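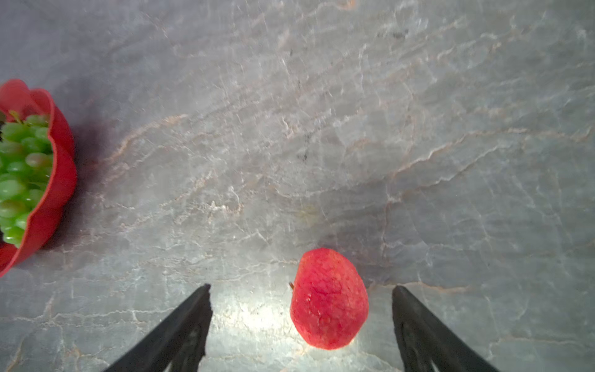
Prundex asked me yesterday if the trouble is in my demonstrations or in my camera, and I could not answer, so I bring it to this page with all details.

I am teaching an arm to pick fruit from a kitchen counter and put it in a bowl. The policy learns only from examples, which I record by teleoperation. The wrist camera is the one I trust most, because it sees both fingers and the fruit until the last moment. I have also one camera on a tripod, but it is far and the fruit is small in it.

In May I recorded 60 demonstrations with an apple and the policy was quite good. Then I added more, with other fruit and other places on the counter, and now I have 2000. I expected better behaviour. Instead the arm comes over the apple, stops with the fingers open, moves a little left, a little right, and waits. Sometimes it closes after a long time. Sometimes it goes up again with nothing.

What I have checked already:

- The calibration of the wrist camera is the same as before.
- The gripper closes normally when I command it by hand.
- The training loss is lower than with the small set.
- The colour of the images did not change, only the light at the wrist is now stronger and makes a white patch on the stone under the fruit.

Should I collect more, for example up to 3000, or should I throw away a part of what I have? My neighbour's advice is to start from zero, but I would be sorry for the evenings I have spent.

*Posted by Ubaldo D'Amico, Sunday, October 2, 2022*

---

**Reinholz**

Please do not start from zero, and please do not record more yet. First look at your own pauses.

When I teleoperate, I come down over the object, I stop, I look at the screen, I correct a little, and then I close. For me this stop is thinking. For the policy it is many pictures that are nearly the same, all with the label "do not move". If it sees only the present picture, it can't know if it has waited one moment or a long time, so it learns that waiting is the correct behaviour at this place. With a small set made in one good mood you maybe had few of these. With a large set, made when you were tired, you have plenty.

So I would do this:

1. Plot the speed of the arm and the gripper command for each episode, one under the other.
2. Mark every part where the speed is near zero and the gripper is still open.
3. Cut most of these frames, but keep a few just before the closing. If you cut everything, the arm will arrive at the fruit too fast.
4. Train again with the same settings, and change nothing else in the same run.

I did this with my own set, where I was picking lemons and onions. After the cutting I kept 70 percent of the frames, and the waiting over the object was almost gone.

A second point is about the side of approach. Check if you have always closed the fingers the same way across the fruit. An apple forgives nearly any angle, but a longer fruit does not. If in one evening you turned the wrist first and in another evening you turned it at the end, the policy receives two different answers for the same view, and the average of them is this small movement left and right which you describe. Choose one habit and write it on a paper near the controller. I keep mine under the monitor: "turn high, go down straight, close, count one, lift".

About the light, I am less sure. If the old examples are without the strong light and the new ones have it, then you have really two sets, and I would train on each alone before mixing. A bright patch under the fruit can also become a thing the policy follows, because it travels with the wrist. Try to evaluate with the light dimmed and see if the arm still comes to the same place. It costs you ten minutes.

---

**Barar**

More data always helps. I would go to 3000 and use a bigger model. Also buy softer finger pads, mine were from Curkbridge and they are good.

---

**Prundex**

I agree with Reinholz about the pauses and I do not agree with Barar. A bigger model will only learn the waiting more exactly.

One thing to add: look at the failed demonstrations. When the fruit slipped and you tried again, did you save the episode? I save such episodes, but I put a mark on them, and I keep the second attempt only. The recovery is useful for the policy to see. The first closing beside the fruit is a bad example and it should go out.

And watch your replays at normal speed before you train, at least a part from each evening. I know it is boring work. I make a coffee and do it with the wrist view only - if I can't understand from this view alone why the hand moved, I think the policy can't either. Several times I found that I had been looking at the real table and steering by things which the wrist camera never saw. After that I put a curtain between me and the counter and I recorded everything from the screen.

Ubaldo, please write back when you have made the speed plots. I would like to see the ones from May next to the newer ones.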